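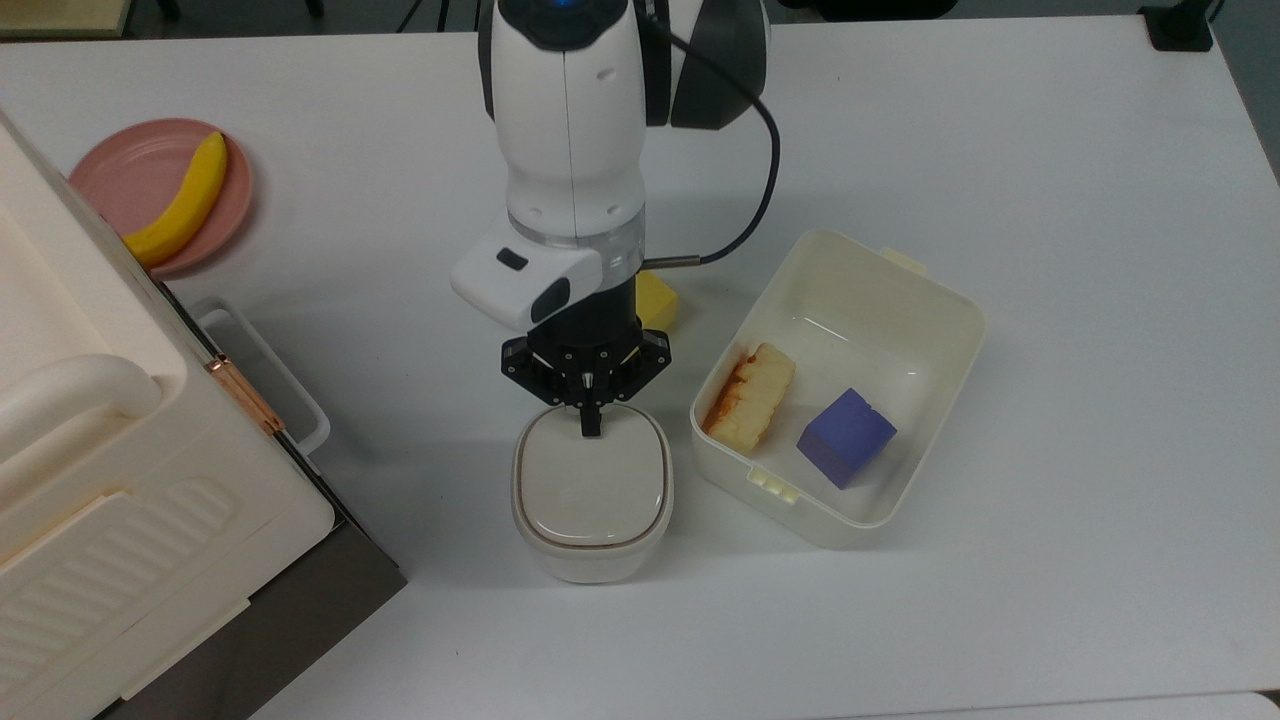
Weldu Walking and Exercise Groups
Progress report to the Trornemen Fund, 19 May 2023
Prepared by Zuleica Cordeiro

Attendance

The groups have now run for 14 weeks under the current grant. We have 200 people signed up, against a target of the same number by the end of the year. Total attendances stand at 3069. The morning walk is the best attended session and the evening circuits class is the weakest, mainly among people who work shifts at Ballilitz.

Sessions

The beginners' running group started late. Ismael Leite had to finish his first aid renewal before he could lead it, and the hall at Isov was not free until the badminton club moved. It now meets twice a week and most of those who joined at the start are still coming. Seated exercise has gone well and we have a short waiting list. We would like to open a second class if the hall can give us the hour before lunch.

We dropped the family circuits session after a poor spring. Parents told us that it clashed with swimming lessons. The mats and cones bought for it are being used by the other groups.

Spending

We are within budget overall. Hall hire is over by a small amount because of the extra running session. Printing is under, as we moved most of our notices to the surgery screens and the library. We ask to move the printing underspend to hall hire, and would be grateful for a decision before the next payment.

Problems

Two leaders have left, one to move away and one for a new job. Ismael is covering both sessions for now, but this can't go on past the summer. The path by the canal is still closed, so the long walk goes by the road and some of the older members have stopped coming.

Next steps

Recruit and train new leaders. Agree the second seated class with Isov. Send out the member survey again in December, with fewer questions than last time.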